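Hok-lam Su
Aug 26, 2026

1/ Okay friends, I sat through the whole county elections meeting last night (yes, all of it, and I brought snacks) and a few of you asked me to write up the drop box business, so get comfortable!

2/ The plan is to move the box from the Gitari Street library over to the Skastora shopping plaza before early voting opens. The clerk's office says the library lot floods, and having parked there in April, I can't argue with that one bit.

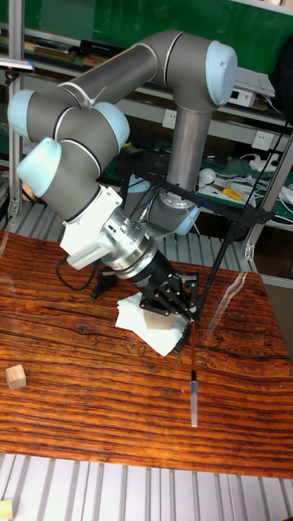 3/ What bothers me is the bus. Folks in the Rizvi apartments can walk to the library now, and the plaza is a transfer and a long wait away, which is a lot to ask of my older neighbors when it's raining.

4/ They got 557 written comments on this, more than I've ever seen for anything short of the school bond, and the board still only set aside 33 minutes for people to speak. I got my two minutes in and talked too fast, as usual.

5/ The vote was put off until September, so there's still time to write in. Be kind to the clerk's staff, please, they were lovely to everybody who came up to the table. I'll post the new meeting date when I have it.

1641 likes · 33 shares

Sign up for the Jisitz newsletter

Back to top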